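Keep the rejected sketches
July 5, 2024
By Imani Massawe

Last updated: July 5

When a design studio finishes a job, the client gets the final files and the studio keeps the invoice. Most of what came between is thrown away. The rejected logos, the marked-up proofs, the type tests and the emails arguing over a shade of green all go when the shared drive fills up or the lease runs out. I think this is a mistake, and I think clients should help pay to stop it.

I worked for eleven years as a packaging designer before I moved to teaching. In that time I was part of the redesign of Madetti, a line of pasta sauces sold mainly in regional grocery chains. We made 51 versions of the front label. The one that went to print was number 31, with the type from a much later round dropped into it. If you look at the jar today, you would assume somebody drew it in an afternoon. It looks obvious. The other 50 labels explain why it looks that way, and as far as I know I am the only person who still has them. They are on a hard drive in a shoebox.

That matters for practical reasons. Four years after the launch, a different agency was hired to refresh the brand. They spent the first part of the budget testing a photo of tomatoes on a white background. We had tested the same thing and dropped it after the shelf trial, when shoppers took the jar for salsa. Nobody at the client remembered. The brand manager had left, and the report had been stored on her laptop. So they paid twice to learn one thing.

Rutilio Sandoval, who ran production at the studio where I started, used to keep a flat file drawer for each client. Every round went in, with the date and a note in pencil on the back saying who had turned it down and why. Some of the notes were blunt. New hires were sent to that drawer in their first week, and I learned more there than I did in two years of critiques at school. When the studio moved to a smaller building, the drawers were emptied into a rented dumpster. Up to 2,000 sheets went, by his estimate. He kept one folder for himself.

Digital work was supposed to fix this and it has made things worse. A drawer of paper will sit there until somebody decides to get rid of it. A working file needs the right software, the right fonts and a paid account. Voicu, the layout program we used for most of that decade, can no longer open its own early files. I have tried. I get the outlines of the text boxes and nothing inside them.

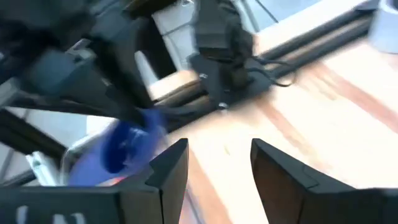
What it would cost

The usual answer from studio owners is that they can't afford an archivist. I don't think they need one. Yaqin Fu runs a five-person branding studio and adds a line to every estimate for what she calls project close. It is $600 on a typical job. For that, one designer spends a day exporting each round to a plain format, writing a page on what was tried, and making two copies. One copy stays with the studio and the other goes to the client. She told me that only a couple of clients have ever asked to have the line removed, and one of them came back later asking whether the files existed.

There are fair objections. Clients worry about rejected work getting out, especially when a name or a product was dropped for legal reasons. Designers worry about being judged on their weak rounds. I have some sympathy with the second group, having drawn a few of those weak rounds myself. Both problems can be handled in the contract with a closed period. Ten years seems reasonable to me for most consumer work. Sports and fashion companies may want longer. Dosport, the shoe company, lets students see its old development boards after fifteen.

A harder question is where the material goes when a studio shuts down. Museums want the famous posters. They have very little interest in a box of proofs for cough syrup, and I can't blame them, given how much room they have. Universities are a better bet. Jinfeng Jiang and Xinyi Ye have been taking in closed studios' files at the Ilano design library since last December, and they accept ordinary work on purpose - menus, bus schedules, cereal boxes, forms. Their rule is that a collection must include the failures or they won't take it. I would like to see that rule copied in other places.

My own drive from the shoebox is going to them this summer. I have had to ask the sauce company for permission, and the person who answered had no idea that the other labels existed. She asked if she could see them first. I sent her all of them, along with the shelf report, and she has asked for a call about number 12, which I always thought was better than the one they picked.

Contact | Copyright 2024, all rights reserved | Back to top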